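The Maksymiv cooling mat, after one bad summer

Home > Reviews > Bedroom

I sleep badly from June until the leaves drop. My bedroom is at the top of a converted chapel in Urkcombe, under a slate roof that spends the day saving up heat and the night handing it back to me. Over the years I have bought a gel pillow, a tower fan that hummed in B flat, and a set of "climate" sheets from Sakovus that had all the breathability of a crisp packet. So when Zinash Endale, who edits these pages, asked for someone to try a bamboo sleeping mat, I had my hand up before she got to the part about not being paid extra.

If you haven't met one, a bamboo mat is a lot of little tiles strung together into a sheet. You put it over your bedding and lie on top. Dehua Yin, two desks along, grew up with one and was baffled that I needed it explained. "It's a mat," she said. "You lie on it." I've read longer reviews that told me less.

Mine is the Maksymiv double. It arrived rolled up like a rug and weighing about as much as a rug with a body in it, and I got it up two flights of stairs with one rest and some language. Out of the wrapping it smelled of pencil cases. The instructions say to wipe it with a damp cloth and leave it for an hour. I did, then did it again, and the pencil cases were gone by Wednesday.

So, is it cool? Yes, for a bit. The first ten minutes are lovely, like putting your cheek on a kitchen worktop. After that the patch beneath you warms up and you roll over to a fresh one, and a double gives you plenty of fresh ones if you sleep alone. If you don't, there will be border disputes. What it does all night is let air under you, and I stopped waking at three with a T-shirt stuck to my back. For that I'd forgive it a good deal.

There is a good deal to forgive. It's hard. You get used to it in the way you get used to a church pew. If you sleep on your side your hip will have views. I also woke on the first morning with a neat grid printed down one arm, which Tianyou Kang in accounts noticed from across the room and asked about in front of people.

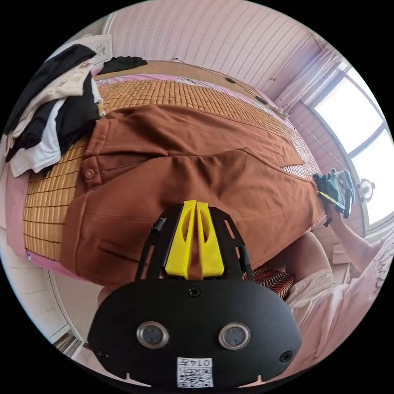
Bamboo tiles over a pink sheet, doubling as somewhere to lay out a shirt.

It has turned out to be a decent surface in the daytime too. I fold laundry on it, and a cup of tea will very nearly stand up. I don't recommend testing the tea.

Reader letters about these mats tend to raise one matter, so I'll get to it: hair. Yes, it can catch. Mine is short and I had two small incidents. Adoración Cabello borrowed the mat for a weekend, has hair down to her waist, and gave it back on the Sunday with a look. She says a cotton pillowcase and a plait sort it out. She also says she wouldn't bother.

Cleaning is easy. Wipe it, stand it on its edge, keep it out of strong sun. Don't soak it. Storing it is another matter, as it rolls but won't fold, and the roll is as long as the bed is wide. Mine is going behind the wardrobe, where it will fall over every time I shut the door until next summer.

I also had a go on the Irkier, the cheaper rival. The tiles are thinner, it weighs much less, and it slid about under me all night like a tray on a ferry. By morning it was mostly on the floor and I was mostly on the mattress. The Maksymiv stays where you put it, chiefly because you can't face moving it.

Worth having if your room is hot, your hips are young and you own somewhere to keep a long heavy tube. If your room is only a bit stuffy, open a window first and see how you get on.

Good: airy all night, simple to clean, stays put
Bad: hard, heavy, awkward to store, eats long hair
Score: seven out of ten, or eight in a heatwave

Next month: Zixuan Yuan on blackout blinds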